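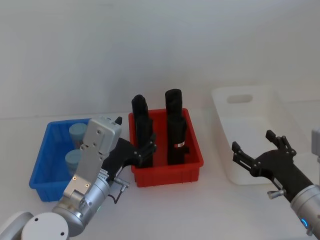

All the Sky and No Edges

A year of second-hand jigsaws, and what they've done to my dining table

I bought my first second-hand jigsaw by accident. I was in the hospice shop in Bukberg looking for a casserole dish, it was hammering down outside, and there by the till was a puzzle box held shut with a rubber band. Two pounds. On the lid was the bridge at Zamora at sunset, with the cathedral up behind it and a great deal of orange sky. I had not done a jigsaw since I was small enough to be sent to bed halfway through one. I bought it, forgot the casserole dish completely and went home on the bus with the thing rattling on my knee.

That was last December. I have now done more puzzles than I am going to admit to in print, I own a special board with a felt top, and I have opinions about glue. So this is partly a warning.

The Zamora box said 1514 pieces, an odd number to choose, and I assumed it was a misprint. I've since learned that plenty of makers are a bit loose with their numbers. If you want a puzzle to be a certain shape, the rows and columns don't always multiply out to something round, so a thousand on the lid may be a few more or a few less in the bag. Most firms just print the nice number and hope you've got better things to do. Dinidex, who made mine, print the real one. I find that rather endearing. They also print a tiny picture on the side of the box that bears no relation to the one on the lid, so nobody's perfect.

It took me 13 evenings. I remember because I'd told my sister I would be done by the weekend, and she rang on every single one of them to ask how the weekend was going.

The edges question

Everyone will tell you to do the edges first. It's the one bit of jigsaw advice that people who don't do jigsaws feel able to give. And I did, dutifully, for months. Then I had a box where the edges were all the same flat navy blue, the whole way round, and after two nights of it I threw a cushion across the room and started on a boat in the middle instead. What a relief! The boat led to a bit of harbour, the harbour led to a man with a wheelbarrow, and the edges more or less fell in by themselves at the end.

These days I start with whatever I like the look of. Writing is good, if there's a shop sign or a poster. Roofs are good. Faces are surprisingly hard, as you get one eye and a cheek and convince yourself it's part of a ham. Windows I love beyond all reason.

Sky I leave till last and then I sulk about it. There's a stage in any big puzzle where the nice bits are done and what you've got left is a heap of blue, and you stop looking at colour altogether and go by shape. Two knobs and two holes. Three knobs and a hole. The funny one with the shoulders. You pick one up and try it in every gap, one after another, and put it down again. It is deeply boring and I would happily do it until two in the morning. I once let a pan of rice boil dry over a patch of cloud no bigger than a beer mat. 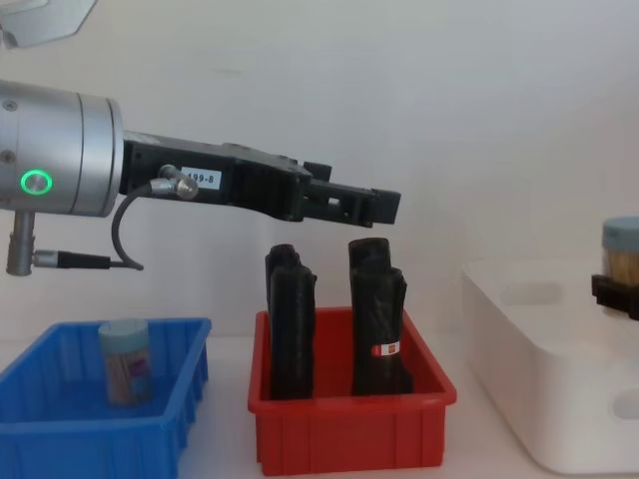 My other half doesn't join in but does walk past with a cup of tea, look down for half a second, slot a piece into place that I have been hunting since lunch, and carry on to the sofa without a word. I'm told this happens in every house. I've started hiding the box lid to make it harder.

Where they come from

You can spend proper money on jigsaws. There are wooden ones cut by hand with little figures in them - a teapot, a fox, somebody on a penny-farthing - and they cost what I'd pay for a winter coat. I've handled one and it was gorgeous, and each piece clicked down like a domino. I gave it back quickly before I could get attached.

But I like the used ones. They come with things. I've had a bus ticket in a box, and a hair grip, and once a shopping list that read "eggs, bleach, something nice". Quite often there's a note inside the lid saying whether it's complete, and these notes are a whole literature. "All here." "All here Easter." "One missing, bottom left, dog's foot." My favourite was in a box of a Scottish castle and simply said "Not worth it". It was right, too. The castle was all one grey and so was the loch.

Charity shops vary a lot. Some of them have a heroic person in the back who makes up every puzzle before it goes on sale, and you'll see a sticker on the front saying it's been checked. I will pay extra for that sticker. Other shops just weigh the box in one hand and guess. Car boot sales are a lottery, though you do get to have a rummage, and I've never yet met a seller who minded me tipping a few pieces into the lid to see whether they'd got damp. Damp is the end of a puzzle. The card swells up and the picture peels off in a little curl, and after that no amount of pressing it under a dictionary will help. I've tried it with two dictionaries.

Then there's the lending library, and I can't tell you how happy I was to find it. It's called Standance and it runs from the old ticket office next to the station in Bukberg, open in the mornings and one evening. You pay 12 pounds for the year and take out whatever you can carry. The shelves go up to the ceiling and they're arranged by how hard the puzzles are, with the simple ones by the door and the monsters at the back near the kettle. On the very top shelf there's one that is entirely baked beans. I've looked at it. I haven't asked for the steps.

Every box at Standance has a card tucked in it where borrowers write a line when they bring it back. Nobody signs them, but you do begin to know the handwriting. There's a person in green ink who hates anything with a thatched roof and yet borrows every one of them. There's somebody with very small neat capitals who only writes the number of days and never a word more. I came across their card in a puzzle of tulips and felt I was being raced. I did beat them, by a day, and I wrote my number underneath in capitals too, and I've felt a bit silly about it since.

The missing piece

It will happen to you. You'll get right to the last corner and there'll be a hole. I used to take this very badly. I had the cushions off the sofa, I emptied the hoover bag on to newspaper, and I looked hard at the cat for a long time. Sometimes you do find it. One turned up in the turn-up of my own jeans and another had gone through to the kitchen on the bottom of a slipper.

Some people make their own replacements. You can lay a bit of thin paper over the gap, rub round it with a pencil, cut out the shape in card and paint it to match, and there are folk online who do this so well that you'd never spot it. Mine looked like a plaster on a knee. I left it in anyway. If you ever pick up the Zamora puzzle, second-hand, look along the river just under the third arch, where the water goes a bit beige.

I did keep that one for a while before passing it on. I'd meant to have it framed, and I got as far as asking for a price, and then it came to me that I didn't want to look at it all day. I'd had the good out of it. Breaking it up took a minute at most, and I'd been dreading it, but it makes a lovely sound going back in the box, all those clumps dropping and coming apart. I know people who can't bear to do it, and who have finished puzzles stacked under every bed in the house between sheets of hardboard. I don't judge. My aunt's spare room has been an inch higher than the rest of her upstairs for years.

A few things I'd pass on

Get a decent lamp, and put it to the side so that the pieces throw a bit of shadow and you can see the cut. Work on something you can lift, or you'll be eating off your lap until spring. Don't glue anything. If you're stuck, walk round and sit on the other side of the table - it's remarkable what comes up when it's all upside down. Stop before you get cross, if you can tell when that is. I can't, but I'm told there are signs.

And if you're buying for someone else, do please look at the picture and think about how long they'll be staring at it. A kitten in a flowerpot is sweet for an afternoon. By the second week you will know every whisker, and so will everyone who comes to the house.

I've got a street market on the board at the moment, another Dinidex, with awnings in every colour and a lovely fish stall that I'm saving. The sky is about as wide as my thumb. Green ink had it before me and wrote "Watch out for the cobbles", and I've just this morning got down to the cobbles.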